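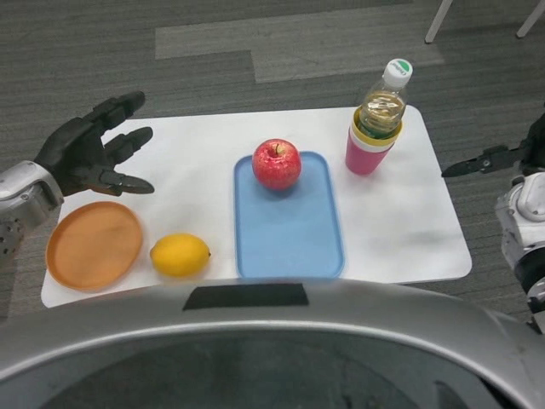 Why does henna come out patchy on the gray hair at my temples when the rest of my head takes it fine?

Gray hair at the hairline is often coarser and takes up dye slowly. If the paste goes on cool, thin or too early, those hairs get less color than the ones next to them. Check the mixing time first, then the heat, then the rinse.

Ticket status: closed
Product: Orar henna powder, red-brown
Bought from: Golob
Opened: March

What I reported

I have used Orar for a while on shoulder-length hair with gray at the temples and along the part. The last two applications left the temples pale and see-through, and the lengths came out normal. Same powder, same bowl, same cap. I mixed 75 grams with warm water and a little lemon juice, covered it and left it on the counter. It went on after 2 hours and stayed on for three. I rinsed with plain water and did not shampoo until the next day.

I also use the Reruvness leave-in cream most mornings. I did not mention this at first because I did not think it mattered.
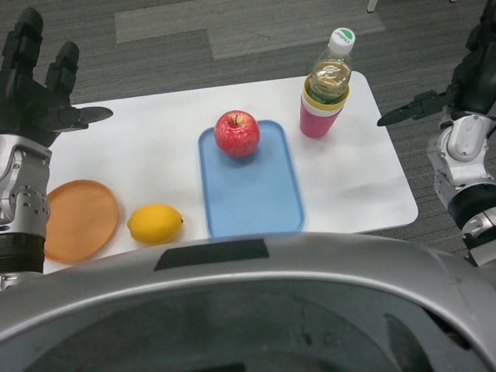

Golob support: Thanks for the details. Two hours may be short for this powder in a cool room. Please tell us the room temperature where you mix it, and whether the paste had a darker layer on top when you applied it. Also let us know what else is on your hair that day. Creams and oils can keep henna off the gray.

My answer

The kitchen was at 71 degrees by the wall thermostat. I did not look for a darker layer. I had used the Reruvness cream that morning, mostly on the front, where my hair frizzes.

Steps tried

Strand test A: hair from my brush, gray only, not washed again. Paste rested for two hours. Result was pale, same as the temples.

Strand test B: same kind of hair, washed with clarifying shampoo and dried. Paste rested for two hours. Better but still light.

Strand test C: washed hair, paste rested overnight, 19 hours in all, cap on to keep it warm. Good cover. It was bright when I rinsed it and went darker over the next few days.

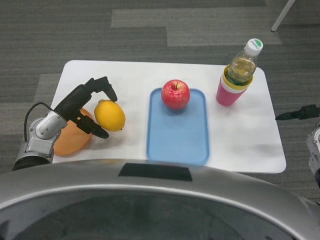

Color on the temples was the next thing I was asked about. I redid them using the method from test C, with a thicker paste and the Vedov heat cap on low. Right after rinsing they were much brighter than the lengths. The nearest match I can give is the orange oval piece at the far left of the white table, only less even and a bit more see-through. Golob said to leave it alone for a few days and not put a second coat on yet, so I did that.

Update

The temples have settled to a red-brown close to the rest. There is still a lighter patch behind my left ear – I think I missed it with the brush. The part is fully covered.
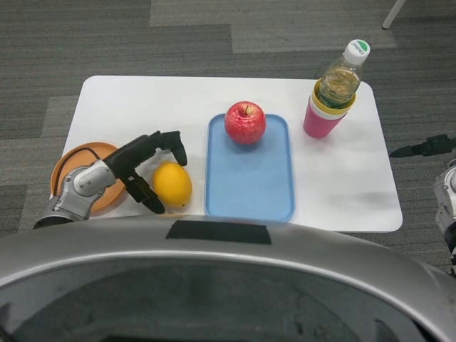

Attachment: white table, household items in a loose row.

Resolution noted by Golob

Cause: paste used before dye release was complete, plus leave-in cream on the front sections. Powder not faulty, no replacement sent.

Notes for my next application: clarifying shampoo the night before, no cream that morning. Mix the evening before and cover the bowl with plastic wrap pressed down on the paste. Do the temples first and wipe the skin with a damp cloth as I go. The Vedov cap goes on over the plastic one, low setting only – on high the paste dried at the edges and was hard to rinse out.

I asked whether leftover paste can be frozen. Golob said it can, in a flat bag, and should be thawed in the fridge and used the same day. I have one bag in the freezer now and will open a new ticket if it comes out pale.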